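Ticket: Door contact on rear store reports OPEN when door is shut
Site: Ulbridge depot
Panel: Grimau, 8 zones
Status: Closed
Priority: Raised from normal to high

Reported by site

The alarm panel will not set at the end of the day. It shows zone 3 open, which is the rear store door. The door is shut and locked. We had a break-in at the yard next door in April and the insurer wants the alarm set every night, so we can't leave this. The police have given us a crime prevention visit and the officer also asked whether all the doors were covered.

Support reply

Please open the door fully, close it again and wait 20 seconds before trying to set. If zone 3 still shows open, send us the last page of the event log. Do not leave the zone bypassed overnight without telling your keyholder.

Site

Did that twice. Same result. Event log copied below.

17:42 Set requested
17:42 Zone 3 open, set refused
17:44 Zone 3 closed
17:44 Zone 3 open
17:51 Set requested
17:51 Zone 3 open, set refused

Pictures attached.
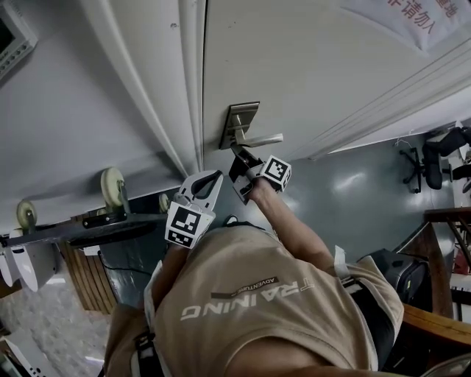
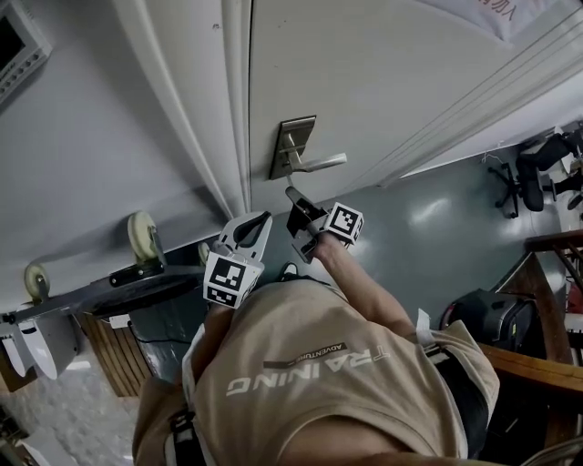 Support reply

Thanks. The log shows the zone closing and opening again inside the same minute, so the panel is seeing the contact change. That points to the contact or its cable. The panel input is probably fine but we will check it.

Steps for whoever has the engineer code:

Put the panel in engineer mode.
Take the zone 3 pair out of the terminals and fit the spare resistor from the lid.
See whether zone 3 goes to closed and stays there.
Put the pair back and leave engineer mode.

Site

With the resistor fitted zone 3 stayed closed the whole time. Put the pair back and it went open again. We have bypassed zone 3 for tonight and told the keyholder. The guard firm, Felholm, will do 2 extra visits.

Support reply

Panel input is good. Changed priority to high as the building is part covered. Visit booked for the morning.

Engineer notes

Contact is a Rätsep surface type, magnet on the door and switch on the frame. Gap between the two was too wide with the door shut. Top hinge had dropped. Lifting the door by hand made the zone close, letting go made it open.

Tightened the hinge screws, one replaced with a longer one. Moved the magnet along to line up with the switch. Cable tested end to end, no fault. Tamper tested, fine. Opened and closed the door 20 times with the panel in walk test – every one logged correctly.

Bypass removed. Set and unset the full system with site. Signal to the monitoring centre received both times.

Advised site that the hinge will need looking at by a joiner. If it drops again the same fault will come back.

Site

Set first time last night with no bypass. Joiner has been asked for a price. Can you send the engineer's sheet as a PDF, the insurer wants a copy for the file.

Support reply

Sheet sent. Extra guard visits cancelled with Felholm. Closing the ticket. Reply to the same email if zone 3 shows open again and it will reopen.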